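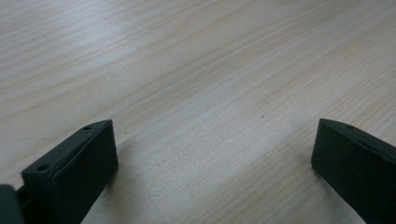

Holico Support — Hand-held grippers
Ticket subject: Demos rejected as "tracking lost" when the approach starts low over the table
Opened by: Athina Michailidis
Product: Holico hand-held gripper, Drirow recording app
Status: Closed by customer

Athina Michailidis, 9:12 am

Hi all! Second ticket from me this May, sorry, I promise I do read the manual.

We're recording hand demos of a pretty simple job: start over the table, move to the round container, pick one food piece off the tray inside it, bring it back and let go over the table. One person holds the gripper and does the whole thing by hand, and Drirow turns the camera video plus the motion sensor into a path that our arm is supposed to learn from later. We want 1000 good demos before we start training. I'd like to get there while I still have a working wrist.

What's going wrong is that a big chunk of them come back from processing with "tracking lost", and every one I've opened fails in the same part of the demo. It's right at the beginning, when the gripper is low over the table and there's nothing in view except wood. The reconstructed path either freezes for a moment and then jumps, or it slides off sideways as if I'd dragged my hand toward the window (I hadn't). Once the container comes into view everything settles down and the rest of the path looks lovely, but by then Drirow has already thrown the demo out.

So far 194 demos have been rejected. I have the folder if you want it, just tell me where to put it.

Things I've tried already:

Restarted the app and the gripper. No change.
Cleaned the lens with the cloth that came in the case. Prettier video, same rejections.
Redid the lens calibration with your printed board. Passed first time, same rejections.
Moved more slowly at the start. I think this made it worse? Hard to say, I was getting cross by then.
Had a colleague do a batch in case it was my hands. It isn't my hands.

App and firmware are both on the current stable release. Setup is at our McGrath building, second floor, ordinary ceiling lights.

Thanks!
Athina

Vilho Heinonen, Holico Support, 10:40 am

Hello Athina, thanks for the clear write-up. Could you send five of the rejected recordings, with the raw motion sensor file for each? Please also tell me two things: where the gripper is at the moment you press record, and whether you made a mapping pass of the workspace before this batch.

Athina Michailidis, 11:05 am

Uploading now, our upstream connection is terrible so give it a bit.

Where it is when I press record: low, pointing down at the table, fingers open. I wanted every demo to start from more or less the same pose, and that seemed the easiest one to repeat. You just bring your hand down until the fingertips are nearly at the wood, open up, press, go.

Mapping pass: yes, but I made it a while ago. We've moved the table since then, and the stuff behind it has been shuffled about too. Is that bad? I have a feeling you're going to tell me that's bad.

Vilho Heinonen, Holico Support, 1:20 pm

It isn't good, but I think there are two separate things here.

First, the start pose. When you press record, Drirow tries to find the gripper inside the saved map, using visual features: corners, edges, text, anything with contrast that stays put. Wood grain is a hard surface for this. There is plenty of pattern in it, but the pattern is soft and it repeats, so one patch matches many others. Reflected light on a smooth tabletop adds to the problem, as the bright area moves with the camera. In your recordings the app finds a few weak matches, locks onto the wrong place, and corrects itself when the container appears. That correction is your jump.

Second, the map is out of date. Even a good view of the room will now match only partly.

Please make a new mapping pass, then record a small batch where you press record higher up and farther back, with the container and some of the room in view. Hold still for a moment, then come down to your start position and do the task as usual.

Athina Michailidis, 3:48 pm

OK! New map made. I did it the slow boring way this time, walking all the way around, high and low, plus a few big loops over the table. I noticed that last time I'd more or less only mapped the table itself, which in hindsight is exactly the bit with nothing on it to recognize.

Then I recorded a short batch with the higher start. Much, much better. The paths begin where they should and there's no sideways slide at all. A couple still failed, and I think those were the ones where I swooped down too fast because I was pleased with myself.

I do have a worry, though. If every demo now begins with the gripper up high and then coming down, won't the robot learn that little wave as part of the job? Our arm starts from low over the table. I don't want it rising up majestically before every pick.
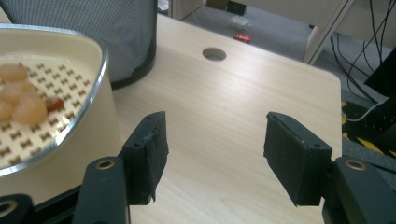

Also, while I was looking at the good paths I found something new (of course I did). The opening width is off. When the fingers are as wide as they go, Drirow reports them as slightly narrower than that, and when I squeeze them shut with nothing between them it says there's still a gap of 5 mm. At first I figured this was harmless, it's the same every time, but the food pieces are soft and slippery-looking things and the smallest one is tiny. If the arm believes "closed" means "5 mm open", I can see it politely hovering around the small one forever.

Should I fix that before I carry on, or can it be sorted out later in the data?

Vilho Heinonen, Holico Support, 4:30 pm

Both can be handled.

For the start: in Drirow, open the batch settings and turn on "trim lead-in". You can then press the thumb button a second time when you reach your real start pose, and everything before that press is used for tracking but left out of the exported demo. The robot will never see the descent.

For the width: if the error is constant, you can correct it in export. Go to Gripper, Width, Set zero, close the fingers fully with nothing between them, and confirm. Then do the same with Set maximum and the fingers fully open. Existing recordings can be reprocessed with the new values. If the error changes between tries, stop and tell me, as then it's likely mechanical, for example a loose finger screw or a pad that has shifted.

Athina Michailidis, 5:02 pm

Trim lead-in! I have scrolled past that setting so many times. I assumed it was about audio.

I did the width thing three times over and got the same numbers each time, so I'm calling it constant. I went over the finger screws with the small driver as well while I was there, and they were all snug.

More tomorrow, I'm going home to put something cold on my wrist.

Athina Michailidis, 9:35 am

Morning! Update time.

I reprocessed the old rejected folder against the new map on the off chance, and no luck, they're still rejected. I sort of expected it, what with the table having moved and all of them starting nose-down over the wood. I'll write those off. It stings a little, but I'd sooner redo them than feed the arm paths that lurch.

The new batch with the high start, the second button press and the width values is going really well. I'm now doing it like this, and I've taped the list to the wall for whoever takes over after lunch:

Start high, container and room in view, press record.
Hold still and breathe out.
Come down over the table, fingers open, press the thumb button.
Go across, pick one piece, come back, let go.
Stop recording before you reach for anything else.

Breathing out is my own addition, but try it, you really do hold steadier.

One small snag. If you press the thumb button while the hand is still moving, the trimmed demo starts with some speed already in it, and on playback the arm gives a kind of hiccup as it tries to catch up. So you need to settle at the bottom for a moment too. Might be worth a line in the manual? I found it by watching our arm twitch, which is one way to learn.

Another question while I have you. We vary where the container sits from demo to demo so the arm doesn't just memorize one spot. Does moving it spoil the map in the same way moving the table did?

Vilho Heinonen, Holico Support, 10:15 am

Good catch on the thumb button. I've passed it on to the people who look after the manual.

Moving the container is fine as long as most of what the camera sees at the start is the fixed room. The tracker can ignore one object that has moved. It has more trouble when the table moves, because then a large part of the view has shifted together. If you see rejections creeping up again during a session, make a new map before recording more. It takes less time than redoing a batch.

Athina Michailidis, 4:50 pm

Great, that's what I hoped. We've been sliding it around all day and I've had hardly any rejections, and the ones I did get were mostly my colleague forgetting the hold at the top. (He knows. The list on the wall has been underlined.)

We ran the first small training test on what we have so far, using Wunitance on the machine next door, mainly to see if the export would load. It loads. The arm goes to the container, comes down over the tray, and closes where a piece is. It missed the small piece twice and got it on the third go, with quite a lot of cheering. I'm not reading much into it with so few demos behind it, but there's no rising wave at the beginning and it does close all the way now, so the width values clearly made it through.

Still some 800 to record. You can leave this one with me, I'll close it myself.

Ticket closed by Athina Michailidis, 4:53 pm
Closing note: New map with the whole room in it, high start with trim lead-in, width zero and maximum set again. Settle before the second button press.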